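How I sort out the cup table (and get my living room back)

Posted Oct 6, 2021

Cups breed in our house. I put two out in the morning and by teatime there's a whole herd of them, on the sofa arm, on the telly cabinet, behind the curtain once (with orange squash in it, lovely). I used to do a frantic sweep before bed and shove everything in the nearest cupboard, and then of course I couldn't find a single matching lid the next day. So I've got a system now, and a few of you asked for it after I moaned about plastic tumblers back in April.

You'll need one small table you can clear completely, a wipeable cloth or an old tablecloth, a washing-up bowl, a dry tea towel and a box with a lid. The whole thing takes me 60 minutes if I do the coffee table as well, a lot less if I only do the cups.

Step 1. Clear a table and put a cloth on it

It doesn't matter which table, as long as it isn't the one with the snacks on. I tried doing it all on the coffee table and ended up eating nuts for half an hour. I like a checked or gridded cloth because it gives me lines to work to when I'm setting things out in rows later on.

Step 2. Bring everything to the cloth

Go round the room once and fetch every cup, tub and box that has wandered off. Don't sort as you go! Just plonk them down. They'll roll about and fall over and it'll look worse than when you started – that's fine, leave them.

Step 3. Split them by what they're made of

Plastic cups in one group, paper in another, glass on its own at the back where your elbow won't catch it. Any stray cutlery can sit inside a glass container so it's not sliding about. Paper cups that have been drunk from go straight in the bin. Clean ones can stay, but keep them away from the wet things or the bottoms go soggy.

My friend Margaux Collet sorts hers by colour and swears it's quicker. It does look nice, I'll give her that, but then you've got glass in with plastic and I'm too clumsy for it.

Step 4. Stack what stacks

Clear plastic cups are the easy ones, they just slot inside each other. Make sure they're bone dry first or they stick together and you'll be there with a bowl of warm water trying to prise them apart. I stop at 4 in a stack if it's going on a shelf. Odd cups that don't fit anything go upside down next to the stack.

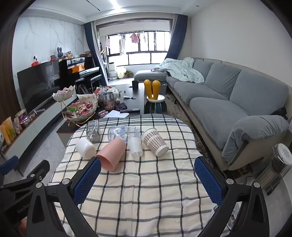 Step 3 under way: cups and containers on the checked cloth, coffee table still to do.

Step 5. Box up the spares

Choose the cups you really use and put the rest in a lidded storage box. Mine lives on top of the fridge. If nobody has asked for a cup by the time you next do this, it can go to the charity shop.

Step 6. Now the coffee table

Mugs and spoons to the kitchen, papers in a pile, remote somewhere you'll remember. Wrapped snacks can all go in one bowl, and a tiered stand is brilliant for this as it takes up hardly any room. Toys go back to whoever owns them. Give the wood a wipe with a barely damp cloth and dry it straight after.

Step 7. Shake out the cloth and fold it

Outside, please, not over the rug. I fold mine and keep it in the box with the spare cups, so it's all together for next time.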